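Search this site
Enter keywords Go

About Orkis

G'day and welcome! I started Orkis as a craft school in the front half of an old hardware store in Dindonine, mostly because I was sick of driving an hour each way for a decent evening class (and the petrol was killing me). We do sewing, mending, silk and paper flowers, wreaths, a bit of millinery when the mood's right. Come in your trackies, bring a mate, stay for a cuppa.

Most people find us through the beginners' flower course, six evenings with all your stems and blooms included. You'll learn wiring, taping, shaping leaves and how to build an arrangement that doesn't fall over on the drive home.

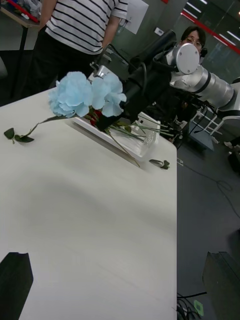
Do I need my own tools?
We lend out snips, pliers and glue guns for every class, so just bring yourself and an apron.

Classes start at 6.30 pm and the kettle's on from 6. I cap the whole school at 40 students a term, which my accountant hates, but I like knowing everyone's name! New terms open in September and the sewing spots go first, so get in early if you're after one of those.

The sewing side grew out of our costume work for the Torvik Players. They needed cloaks, I had a machine and far too much confidence, and it went from there.

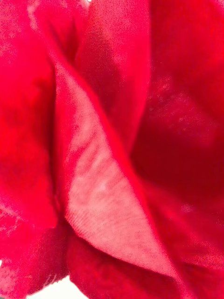

These days we've got 2 sewing rooms, one for garments and one for curtains, cushions and the big messy stuff. The cutting table came from a shop closing down over in Colta and it took five of us and a ute to get it home. It's a beauty, bit scratched on one end.

If you want to have a sticky beak before you book, pop in any afternoon. Parking's out the back, off the laneway, and the side door is the one without the step.

Last updated: September

Contact: Orkis, 148 Torvik Road, Dindonine | © Orkis | Back to top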